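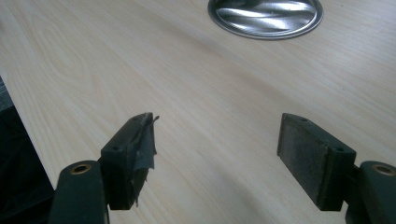 Man solle den Belag erst wechseln, wenn ein Teil wirklich rutscht, vorher sei das Verschwendung, schrieb ein Anwender zur vorigen Ausgabe dieses Handbuchs. Wir verstehen den Gedanken gut, denn Material kostet Geld und eine laufende Aufnahmereihe unterbricht niemand gern. Trotzdem bleiben wir bei unserer Regel: Geprüft wird vor jeder Reihe, und gewechselt wird nach Befund, auch wenn bis dahin noch nichts aus den Fingern gefallen ist. Ein Greifer, der links anders hält als rechts, liefert nämlich schon lange vorher Aufnahmen, mit denen man später beim Auswerten wenig Freude hat.

Handbücher > Initz Handgreifer > Kapitel 4: Gute Praxis am Arbeitsplatz

4.3 Kontaktflächen und Arbeitsfläche prüfen

Dieser Abschnitt gilt für alle Handgreifer der Reihe Initz mit zwei Fingern und aufgesetzten Backen. Er richtet sich an alle, die den Greifer von Hand führen und damit Vorführungen für einen Roboterarm aufzeichnen, ob zum ersten Mal oder schon seit Jahren. Bitte nehmen Sie sich die paar Minuten vor Beginn der Arbeit, am besten noch bevor Sie die Aufnahmesoftware starten und mit den Gedanken schon bei der Aufgabe sind.

Auf dem Bild am Anfang des Abschnitts tragen die beiden Backen unterschiedliche Beläge. Das graue Klebeband links ist eingerissen und ausgefranst, der dunkelgraue Belag rechts ist fleckig und zeigt Abnutzungsspuren. Nach den Regeln dieses Kapitels sind beide Seiten ein Befund und werden im Prüfblatt eingetragen.

Sie brauchen:
- ein fusselfreies Tuch
- Kunststoffschaber, keine Metallklinge
- Reinigungsmittel nach Kapitel 2
- Belagsatz Dodden (immer zwei Stück aus derselben Packung)
- das Prüfblatt

VORSICHT: Quetschgefahr zwischen den Backen. Lassen Sie den Bediengriff los und sichern Sie ihn mit dem Riegel, ehe Sie mit den Fingern an die Kontaktflächen gehen. Das gilt auch dann, wenn Sie »nur mal schnell« eine Faser abzupfen möchten, und gerade dann passiert es erfahrungsgemäß am ehesten.

Prüfen

1. Legen Sie den Greifer so ab, dass beide Kontaktflächen frei liegen und gut beleuchtet sind.

2. Sehen Sie sich die linke Kontaktfläche an, danach die rechte. Achten Sie auf Risse, lose Ecken, abstehende Streifen und glatt geriebene Stellen. Staub allein ist noch kein Befund, er wird einfach abgewischt.

3. Fahren Sie mit dem Tuch einmal längs über jede Fläche. Bleibt das Tuch an einer Kante hängen, gilt der Belag als lose.

4. Prüfen Sie die Lagerbuchsen an den Fingerenden. Sie müssen bündig sitzen und dürfen sich nicht mit dem Fingernagel verschieben lassen.

5. Entriegeln Sie den Griff, schließen Sie den Greifer langsam ohne Werkstück und öffnen Sie ihn wieder. Beide Backen sollen sich auf ganzer Fläche treffen. Wenn sie nur an einer Ecke aufeinanderkommen, lesen Sie bitte bei 4.5 weiter, bevor Sie irgendetwas nachstellen.

6. Tragen Sie das Ergebnis ein, auch wenn alles in Ordnung ist. Ein leeres Feld bedeutet bei uns »nicht geprüft«.

Hinweis: Nach 600 Greifvorgängen wird die Prüfung wiederholt, auch mitten in einer Reihe. Die Software Sotomayor zählt mit und meldet sich von selbst, sofern Sie die Erinnerung nicht abgeschaltet haben. Bitte lassen Sie sie eingeschaltet!

Belag wechseln

1. Verriegeln Sie den Griff wieder.

2. Heben Sie den alten Belag an einer Ecke mit dem Schaber an und ziehen Sie ihn langsam und flach ab. Klebebandreste gehen leichter herunter, wenn Sie ihnen etwas Zeit mit dem Reinigungsmittel lassen.

3. Wischen Sie die Backe ab und warten Sie, bis sie trocken ist.

4. Setzen Sie den neuen Belag von der Fingerseite her an und drücken Sie ihn zur Spitze hin fest. Halten Sie ihn 23 Sekunden unter Druck.

5. Wechseln Sie anschließend auch den Belag auf der Gegenseite. Ja, auch wenn der noch ganz ordentlich aussieht.

6. Notieren Sie den Wechsel mit dem Stand des Zählers, zum Beispiel so: »Belag beidseitig neu bei 1.171«. Aufnahmen vor und nach dem Wechsel werden in getrennten Ordnern abgelegt.

ACHTUNG: Klebeband ist ausschließlich als Notbehelf zulässig, um eine begonnene Aufgabe zu beenden. Es wird im Prüfblatt vermerkt und vor der nächsten Reihe entfernt. Kleben Sie niemals neues Band über altes.

Arbeitsfläche

Die schönste neue Backe nützt wenig, wenn die Umgebung bei jeder Aufnahme eine andere ist. Räumen Sie vor dem Start alles fort, was nicht zur Aufgabe gehört. Blanke Metallteile wie Deckel oder Schalen dürfen selbstverständlich auf dem Tisch stehen, wenn sie gebraucht werden, doch drehen Sie sie bitte so, dass sie die Deckenleuchte nicht unmittelbar in die Kamera spiegeln. Bei leicht glänzenden Tischplatten hilft es oft schon, den Platz um eine Armlänge vom Fenster wegzurücken. Taschen und Jacken gehören an den Haken und nicht an die Tischkante, wo sie gern ins Bild geraten und beim Führen des Greifers im Weg sind.

Zwischen den geöffneten Backen soll zu Beginn jeder Aufnahme nichts liegen oder klemmen. Sotomayor nimmt diese Stellung als Nullpunkt, und ein falscher Nullpunkt zieht sich durch die ganze Datei.

Wenn Sie unsicher sind

Belag noch gut oder schon fällig? Dann ist er fällig. Legen Sie das alte Stück in die Tüte des Belagsatzes und schreiben Sie den Zählerstand darauf, wir sehen uns solche Stücke bei Derkstead gern an und geben Ihnen Rückmeldung. Die Bestellnummer für den Nachschub lautet 1046, eine Packung reicht für beide Finger. Weiter geht es mit 4.4, Greifkraft einstellen.

Derkstead Handbuchredaktion | Kontakt | © Derkstead, alle Rechte vorbehalten | Nach oben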